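Zatthorpe Parts Trays, Orange

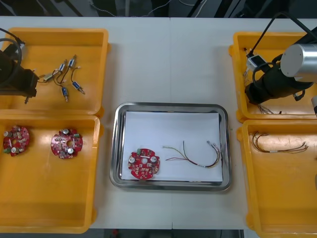 We love these trays! Small parts stay with their own kind, and the colour makes a dropped valve or a stray bit of wire easy to spot on a white bench. Each one is plastic, light enough to lift with one hand, and wipes clean with a damp cloth.

Didari makes them in packs of 12 or 20, and they stack neatly when you pack up for the night. Lovely with a steel tray in the middle for the job in hand.

Item no. 289
Depth: 33 mm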